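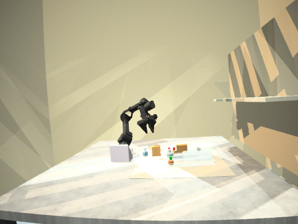

Rerkent Tenants Group Questions Vorkeo's "No Hidden Fees" Pledge

RERKENT, April. The Rerkent Tenants Group today asked property manager Vorkeo to show its math after the company promised renters "simple, honest pricing" in its 12 buildings across the city.

Under the new plan, the $35 monthly service charge goes away. In its place comes a "resident package" costing $50 a month. Vorkeo says the package covers trash pickup, online payments and access to Idiso, its repair request app. Tenants already had all three.

"We've read the leaflet several times and we still can't find the savings," said Karabo Magagula, who chairs the group. "If there's a discount in there, we would like Vorkeo to point to the line."

The company has also said that most repairs will be finished within five days. The leaflet doesn't say which repairs count, or when the clock starts. The group asked for both answers in writing on Tuesday and has received a thank-you note.

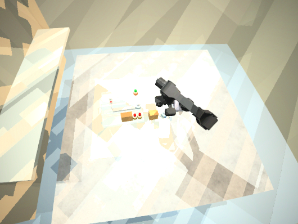

Do tenants have to accept the new package right away?
Tenants with a current lease should check its fee section first. The group's reading is that the old charge stands until renewal, and Vorkeo has not said otherwise.

Tharun Nair, a tenant at the Rajan building, will collect copies of renewal letters for the group. Names and unit numbers can be blacked out before copies are handed in.

Media contact: Karabo Magagula, Rerkent Tenants Group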